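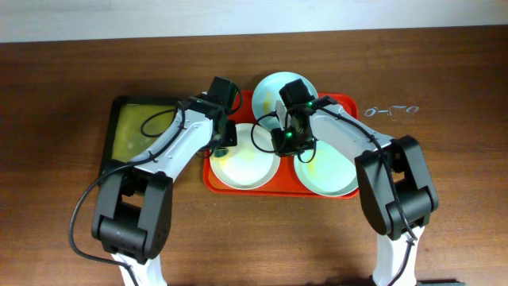 Fig. 1. Poste de démonstration à deux bras : plateau rouge, trois assiettes portant des traces de résidus, second plateau sombre à gauche.

Robotique de manipulation, notes de la séance 3
Retour sur la visite chez Anico (février)

À lire avant le TD. Les questions de fin sont à préparer par binôme.

1. Ce qu'on nous a montré

La journée portes ouvertes comportait trois postes. Nous ne traitons ici que du deuxième, présenté sous le nom de Droltico : deux bras fixés côté opérateur, une pince à chaque extrémité, une table en bois, de la vaisselle sale. La tâche annoncée était la « desserte autonome ». Le mot autonome figurait sur l'affiche, sur le dépliant et dans le discours d'accueil. Il n'était défini nulle part.

La fiche distribuée à l'entrée découpe la tâche ainsi : approche des deux pinces au-dessus du plateau, prise d'une assiette par le bord, transfert, dépose, retour. Retenez ce découpage, il servira pour le calcul des temps de cycle.

2. Les chiffres annoncés

Le dépliant donne 3,356 s pour la phase d'approche. Trois décimales, donc une précision à la milliseconde, sans écart-type, sans nombre de mesures et sans indication sur la position de départ. Une valeur de ce genre sort probablement d'un journal d'exécution unique. Pour nous elle est inutilisable telle quelle.

On nous a parlé aussi de 217 essais « concluants ». Sur combien ? La question a été posée, la réponse a porté sur la qualité des pinces. Un numérateur sans dénominateur n'est pas un taux de réussite. Je le répète chaque année et je le retrouve chaque année dans les rapports de stage.

Enfin, la présentation durait 20 minutes, dont une bonne part de diapositives. Le temps de mouvement observable par les visiteurs était court, trop court pour juger de la répétabilité.

3. Ce qui rend la tâche plus facile qu'elle n'en a l'air

Reprenez la figure 1 et comparez avec un retour de plateau dans une vraie cantine. Trois assiettes rondes, peu profondes, de même teinte, posées sans empilement sur un fond rouge vif. Pour un algorithme de segmentation par couleur, le contraste entre assiettes et plateau est un cadeau. Ni couverts ni verres sur ce plateau. Les résidus se limitent à des traces jaune verdâtre, ce qui change peu la géométrie de prise.

Le second plateau est moins confortable : cadre noir, fond translucide jaune-vert, surface brillante. Les reflets de ce type posent des problèmes connus aux capteurs de profondeur. J'aurais aimé voir la même démonstration avec les assiettes posées dessus. Ce n'était pas au programme.

4. Ce qui reste intéressant

Il serait injuste de s'arrêter là. Faire travailler deux bras au-dessus d'un même plateau, avec des pinces aussi proches l'une de l'autre, oblige à gérer un volume partagé. C'est le sujet du chapitre sur la planification coordonnée. Regardez aussi les câbles noirs : ils forment des boucles près des pinces, et celui de droite passe au-dessus de l'assiette inférieure gauche. Un planificateur qui ne modélise que les segments rigides ignore ces boucles. Or une boucle accroche, frotte, ou masque un objet à la caméra.

Le choix entre contrôle centralisé et bras maître/bras suiveur n'a pas été précisé. Le dépliant renvoie à une note technique Hägglund que je n'ai pas obtenue.

5. À préparer pour le TD

Proposez un protocole d'essai pour la desserte : variables à faire varier, critère d'échec, nombre de répétitions. Justifiez ce dernier.

Dites ce qu'il faudrait demander à Anico pour que le chiffre de 217 devienne exploitable.

Esquissez une manière de tenir compte des câbles dans le test de collision, et estimez ce qu'elle coûte en calcul.

Rendu d'une page par binôme, à déposer sur Clovska avant 18 h la veille du TD. Les copies qui recopient le dépliant seront rendues sans note.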